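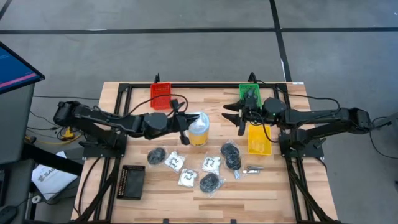 Search posts

Home Explore Notifications Profile

Joanne Rowbotham
Looking for my grandmother's brother, Emil Bartoš. The family story has him killed in September 1916. His name is on no memorial I can find.

2 replies 13 likes

The parish register has his baptism but no burial. A later hand wrote "Zirkholm" in the margin. I don't know if that's a place or a person.

1 reply 37 likes

Kieran Dunmore sent me page 116 of the regimental list. There is an E. Bartosch, laborer, missing. Same birth year. I've written to the archive for his file.

Share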